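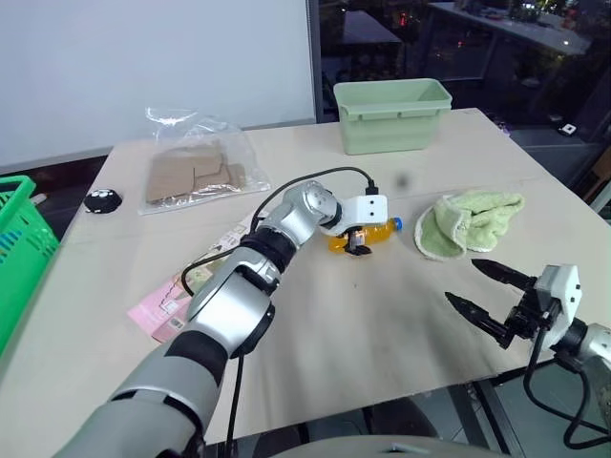 三月里收拾杂物间，收拾到一半腰先不行了，坐在地上喝茶的时候我就想，应该把这几年攒下来的办法写一写，省得每次有人问我"你家桌子怎么能空出来的"，我都要从头讲一遍（而且每次讲得还不一样！）。

先交代一句，我家的桌子大部分时间也是满的。瓶子、传单、毛巾、拆了一半的纸盒、忘了是谁放上去的小玩意儿，什么都有。我只是清得比较勤，清的时候有一套顺序，顺手了以后真的很快。下面写得有点散，想到哪儿写到哪儿，大家挑有用的看吧。

## 先搬到大桌子上，别在柜子跟前收

我以前收东西最大的毛病就是蹲在柜子前面收。拿出来一样，看一眼，塞回去，再拿一样，看一眼，又塞回去，一个下午过去了，柜子里的东西换了个位置，一样都没少。腿还麻。

后来我改成把一格里的东西全搬到大桌子上。一格就是一格，别贪心把整个柜子都掏空，我干过一次，晚上吃饭是站着吃的。浅色的桌面特别好使，什么小零件、小夹子掉在上面一眼就能看见，深色桌子上找一颗黑色的小螺丝简直要命。要是你家只有深色桌子，铺一条旧床单也行，浅色的，收完四个角一提，碎屑全在里面，拿到外面一抖就完事了。

桌子上我还习惯提前放好两样东西：一个收纳箱，一个篮子。箱子放"留下但要换地方住"的，篮子放"今天就得处理掉"的。这两样颜色和样子最好差得远一点。我有一阵子用了两个一模一样的白箱子，结果你们猜怎么着，把要送人的一箱围巾放回了柜顶，把过冬的手套送出去了。手套到现在也没好意思要回来。

## 瓶瓶罐罐：先管盖子，再管里面

带颜色液体的塑料瓶，是我家桌上最常见的住户。清洁剂、果汁、洗手液的补充装，橙的黄的蓝的，远看长得都差不多。我现在拿到一个瓶子，第一个动作永远是拧盖子，拧紧了再看标签。顺序反过来的话，早晚有一天你会举着瓶子看小字，然后洒自己一袖子。

再说说躺着放这件事。我知道很多人图省地方，瓶子往箱子里一横就算收好了。短时间在桌上躺一会儿没什么，长期放我劝你还是竖起来。翻盖的、按压的尤其靠不住，夏天热一点，里面的气往外一顶，盖缝里就开始渗。我家楼下的邻居有一瓶浓缩的橙子味清洁剂在抽屉里躺了一个夏天，抽屉底板现在还是香的，也还是黏的。

几个小办法：

- 瓶子放进箱子之前，拿干布绕着瓶口擦一圈，再捏一捏瓶身听听漏不漏气。
- 同一种东西有两瓶都开了封的，合并之前一定看清楚是不是同一个配方。清洁剂千万别混着倒！含氯的和酸性的碰在一起是要出事的，拿不准就各用各的，用完为止。
- 吃的喝的和洗的刷的，永远不进同一个箱子。颜色像的更要分开放，家里有小孩的放高处，带锁最好。
- 换了瓶子装的，当场写标签。我用的是纸胶带加油性笔，写品名和开封的月份，够了。

说到换瓶子，我在 Brirden 的时候买过一套特别漂亮的分装瓶，800毫升一个，透明的，摆在架子上确实好看。问题是补充装跟它总是对不上，倒完了袋子里永远剩一个底儿，那个底儿又舍不得扔，拿夹子夹着立在旁边，架子上就多了一排歪歪扭扭的小袋子，比原来还乱。现在那套瓶子让我拿去装豆子和小米了，倒是挺好，一眼能看见还剩多少。

## 传单、说明卡、广告纸

纸这个东西太会藏了。往瓶子底下一压，往毛巾底下一塞，你以为桌面空了，一拿起来下面还有三张。

我现在只问自己一句话：下个月我会找它吗？会找，进文件夹；不会找，进篮子。花花绿绿的广告单基本都是后者。优惠券我单独用个小夹子夹在冰箱侧面，过了期的，哪天煮面等水开的时候顺手就撕了。

说明书稍微麻烦一点。我的做法是，大件电器的留纸质的，小东西的拍张照片，在手机里建一个相册就叫"说明书"，拍的时候把型号一起拍进去。有一年我为了找一个闹钟的说明书，把三个抽屉都倒出来了，最后是在闹钟的盒子里找到的，那个盒子我倒出来的时候还嫌它占地方扔到了一边……

还有一种纸，就是那种厚一点的包装卡，背面是空白的。我会裁成小条，当书签、当调料罐的标签底板、当涂胶水时候的小刮片，特别好使。不过别攒多，一个信封装满就停。我给自己定的规矩是信封鼓起来合不上了就不许再往里放，这个规矩我遵守得还可以，偶尔换个大一点的信封。

## 包装盒到底留不留

这一段估计会有人跟我吵，我先把我的意见摆出来。

印得好看的小纸盒，粉的、带插画的那种，我以前统统留着。觉得早晚有用嘛，送人东西的时候可以装一装。后来柜顶上全是空盒子，大盒套中盒，中盒套小盒，有一个套到最里面居然有一块没拆的香皂，香味都跑光了。

现在是这么分的：

里面还有东西的，先打开看一眼，东西跟盒子对得上，就盒子朝外、有字的那一面朝外放，别让它横七竖八地躺在箱底。盒子比东西大一倍以上的，东西拿出来放进小袋，盒子压扁。保修期内的小电器，盒子压扁了留着，拿笔在上面写一个到期的月份，到了就扔，不用再想一遍。

好看的盒子呢，我留2个。就2个！新来一个更好看的，就得请走一个旧的。刚开始真的很难下手，站在那儿左看右看，后来也习惯了，还挺有意思的，像给它们办选美。

盒子还有一个用法我特别推荐，就是当抽屉里的隔断。盖子剪掉，边上留得比抽屉矮一指，袜子、充电线、橡皮筋各住各的。小纸盒的角容易软，里面贴一圈纸胶带就硬挺多了。我家厨房抽屉里有一个装封口夹的盒子，用了好多年，上面印的花都磨没了，还在服役。
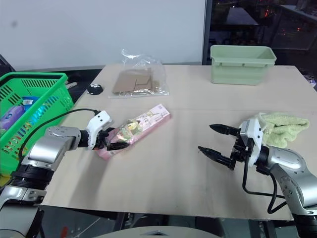 Willy Claeys 看到这儿留言说，盒子他一个都不留，拆开当天就压扁，印花的、烫金的一律平等；他觉得人只要给"好看的"开了一个口子，一年以后柜顶就又满了，所以他宁可送礼的时候现买一张包装纸。他还补了一句，压扁之前一定要把盒子里面摸一遍，他有一回差点把备用钥匙跟着纸板一起送走。

摸一遍这个我举双手赞成！说真的，我写前面那段的时候就该写上的，我自己在压扁的盒子里摸出来过一只耳环和半包干燥剂。至于一个都不留，我做不到，我就那么点爱好，大家各过各的吧。

## 压扁的纸板怎么放

纸板要是不管它，会自己站起来的。你早上把它压平了靠在墙边，晚上路过它就横在走廊中间，绊你一跤。

我用过的办法里最省心的是透明塑料袋。大一点的、厚一点的那种袋子，平着把纸板一片一片码进去，袋口拢起来打个结，往桌上或者柜子旁边一平放就行。透明的好处太多了，里面是什么一眼看得见，下次要找一块硬纸垫锅、垫花盆，不用把袋子全拆开翻。

有的纸板是带缺口、带台阶形边的，就是那种可以拼起来的插片、盒子里的内衬、还没组装的小架子之类。这种跟普通纸板要分开！我吃过亏。有一回我把一套桌面小书架的纸板零件当成包装内衬给压进了回收袋，都捆好了放门口了，晚上才想起来书架还没拼呢，穿着拖鞋下楼去追。追回来了，少了一片，那个书架到现在还是歪的，用一本词典垫着。

所以现在凡是边上有缺口的纸板，我一律先看两眼：

- 有没有成对的？两片一模一样的，多半是零件。
- 边缘整不整齐，整齐得像是切出来的，先别扔。
- 袋子里有没有夹着说明纸，有就一起装回去，别另外收。另外收的说明纸，你这辈子不会再见到它。

袋口打结也有点讲究。别打死结，拧两圈，用一根扎带或者橡皮筋绕住就好，下次要开的时候不用找剪刀。袋子里的空气先用手压出去，从底下往袋口推，推完再拢口，不然一袋子鼓鼓囊囊的，往上一摞就滑下来。

我今年收完一整个冬天的纸板，好奇心上来了，搬了厨房秤出来分几次称，加起来是3140克。看着小山一样的一堆，才这么点分量！难怪搬的时候觉得轻，占地方倒是一点也不客气。

对了，受潮的纸板别进袋子。闷在里面会长霉，那个味道，你打开一次就会记住的。先靠在通风的地方晾透了再装，摸着还发软就再等一天。

## 毛巾别揉成一团就走

桌子边上总有一条揉成一团的毛巾。我家也是，擦完手、擦完桌，随手一放，毛圈布的那种尤其爱皱，放着放着就成了一团。

揉着放主要有两个麻烦，一个是里面不容易干，再一个是占地方。一条毛巾揉起来能占半个抽屉，叠好了就是薄薄一片。我的叠法特别笨：先竖着对折，再横着折成三折，毛边朝里，折好以后能立着放。立着放真的好，抽一条出来旁边的不会跟着倒，颜色也都看得见。

清洁用的毛巾和擦手的毛巾我按颜色分。绿的擦桌子，白的擦手，灰的擦地，全家就这么记。不过这个规矩得写在柜门里面，我只用嘴说的那几个月，绿毛巾擦过什么的都有，我不想回忆。

旧毛巾退休的路线是这样的，先从擦手降级到擦桌子，再降到擦鞋擦窗槽，最后剪成小方块，一次性用来擦油。剪的时候毛圈会掉得到处都是，去院子里剪，或者在大塑料袋里剪，手伸进去剪，听着傻，特别管用。

还有洗法。想让毛巾一直蓬松的，柔顺剂少放，放多了它反而不吸水，擦桌子就是把水从这边推到那边。晾之前抓住一边用力甩几下，甩得啪啪响，毛圈就立起来了。我妈管这叫"打毛巾"，我小时候以为是个正经的家务名称。

## 收纳箱和网眼篮子，各有各的脾气

箱子我偏爱长方形、口上带一圈边的。那圈边可以拿手指头扣着搬，装重了也不打滑。圆的收纳桶我现在一个不买了，往柜子里一放，四个角全浪费掉。

塑料篮子上有网眼的，适合放要透气的：土豆、洋葱、没干透的抹布、孩子从沙坑带回来的玩具（沙子自己会漏下去，下面垫张报纸）。不适合放的是细长的东西，笔啊筷子啊，一定会从眼里戳出来，还一定会挂住你的毛衣。小零件也不行，漏一路。真想放的话，篮底铺一块剪好的硬纸板，前面说的那些压扁的纸板就用上了。

挑箱子之前先量柜子。我知道这句话听着像废话，可是我有3个箱子就是因为比柜子深了一点点，柜门永远关不上，后来只好放在外面，一放就成了家具。它们是我在 Gekville 那边一个搬家甩卖上买的，便宜得不得了，当时高兴得很，一路抱回来的。

塑料箱的清洁也说两句。浅色的箱子用久了会蒙一层灰灰的东西，温水加一点洗洁精，用旧海绵擦内壁，横纹和边沿下面藏灰最多，拿旧牙刷走一圈。洗完倒扣着晾，别直接往里放东西，毛巾纸盒这些都怕潮。贴过胶带的地方发黏，抹一点食用油等一会儿，再用洗洁精洗掉，不用买专门的除胶剂。要注意的是，先在底面试一小块，有些旧塑料会发花。

箱子里不要装满。我一般留出一掌的空，上面好伸手。装满的箱子你是不会去翻的，不会去翻的箱子，里面的东西跟没有一样。

## 那些小得不知道归哪类的

毛绒小玩意儿、钥匙挂件、零钱包、单只的手套、不知道开什么锁的钥匙……每次收到最后，桌角总会剩下这么几样，黑乎乎圆滚滚的，跟你大眼瞪小眼。

我给它们准备了一个浅盘，就放在门口。全家人路过都会看见，是谁的谁拿走，过了一个月没人领，我就做主了。这个办法一开始家里人很有意见，说我像失物招领处的，后来我发现他们自己丢了东西也先去盘子里找，意见就没有了。

毛绒的小挂件脏了可以装进一只旧袜子里，袜口扎紧，跟衣服一起用轻柔档洗。里面带电池、带发声盒的不行，捏一捏，有硬块的就手洗表面。晾的时候夹标签那一头，别夹耳朵，夹耳朵会夹出印子来。

## 最后擦桌子

东西都归位了，桌子还有一遍要擦。浅色桌面看着干净，侧着光一照，手印、灰印、瓶底印全出来了。我是蹲下来，眼睛跟桌面一样平，看一遍再擦。

木头的、木纤维板的桌面怕水，抹布拧干到不滴水，顺着一个方向擦，前边沿多擦两下，胳膊天天蹭的就是那儿。拼缝的地方别让水停住，擦完马上用干布再走一遍。我有一块板子就是从缝里进了水鼓起来的，后来往上放杯子都是斜的。小黑点先用橡皮擦试试，对，就是铅笔那个橡皮，铅笔印和鞋油印能擦掉不少。擦不掉的再上小苏打，调成糊，用指尖裹着布轻轻打圈，别使劲，有涂层的桌面磨花了就回不来了。

酒精我只在没有漆面的台子上用。Rostside 那套房子里有张漆桌，就是被我一块酒精棉片擦出了一块白，搬走的时候我还在上面摆了盆花……房东 Fuchs 也没说什么，把花收下了。

擦完以后别急着往上放东西，让它空一晚上。我每次都想忍住，每次第二天早上一起来，上面已经有一个杯子、一封信和一条毛巾了。那就先把毛巾叠了吧，我去烧水了，杂物间还有半边没动呢。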